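# What Is a Habit?

A habit is something you do so often that you stop thinking about it. Tying your shoes is one. So is biting your nails.

The first time you tied your shoes, you had to think about every loop. Your brain worked hard. After many tries, a part deep inside your brain took over the job, and now you can tie them while you talk to a friend.
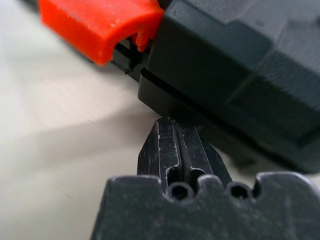 ## How a habit starts

Most habits have a cue, which is a signal to begin. In the town of Imstead, Ingeborg Lindemann teaches a class of 14 children. When she rings a small bell, they put their pencils down. In the first week she had to remind them. By April they did it without being told.

## Can you change one?

Yes, but it takes time. It helps to keep the cue and pick a new thing to do. If you bite your nails when you read, try holding a smooth stone in your free hand.

You will forget on some days. Start again the next day.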